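Doltavham bin trials

The Doltavham bin trials are a series of comparison tests for robot grippers, run by the engineering firm Gerner at its workshop in Doltavham. They measure how reliably a gripper can lift mixed small objects out of one bin and place them in another. The first public results appeared on Tuesday, September 25, 2018.

The test method was written by Chak-lun Kao and Sarita Tyagi. Each gripper is mounted on the same KUKA arm and run with the same controller settings. It gets 400 pick attempts, split into blocks of 40. A pick counts only if the object is released in the second bin within 15 seconds.

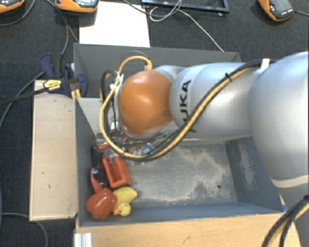

Objects that come to rest in a corner or against a wall are left where they are. Early drafts allowed the operator to move them back to the middle, but Tyagi dropped this rule after it was found to favor wide two-finger grippers.

The first round compared the Velley suction gripper with the Prajapati two-finger gripper. The Velley unit was faster on smooth objects, while the Prajapati unit did better near the walls and had 11 fewer drops overall. A second round with a revised Velley cup was held in November.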